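3.2 Choice of Test Items

The Prarkberg survey asked 17 households which toys their children kept longest. Soft toys were named most often. Haruto Hayashi recorded the answers, and Tetsuya Miyazaki checked them against the 2025 list.

Plush toys with a sewn-in or attached tag were placed in Group 3.

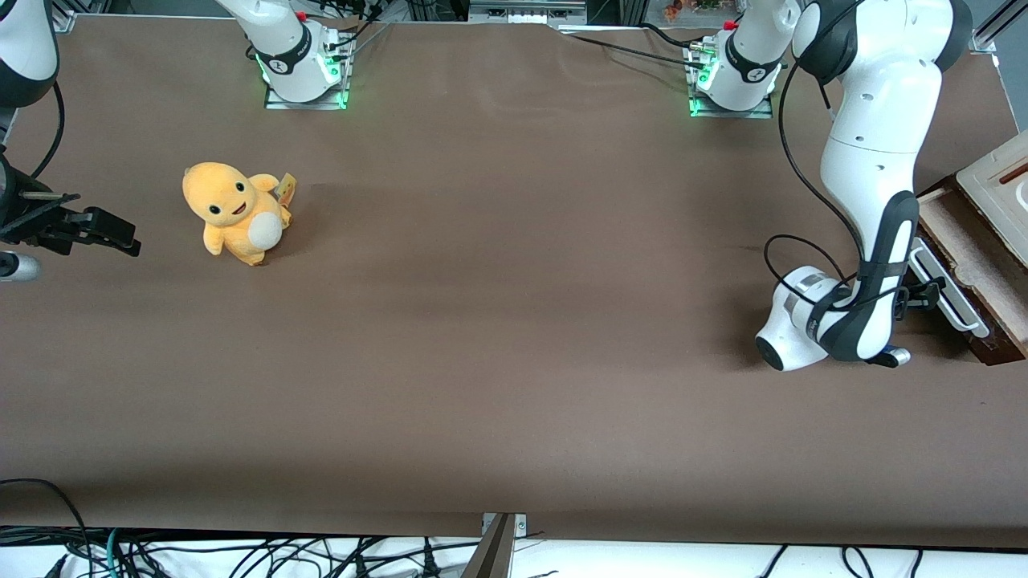

3.3 Limits of the Survey

All households live in one district. Answers on toy age rely on memory and were not verified.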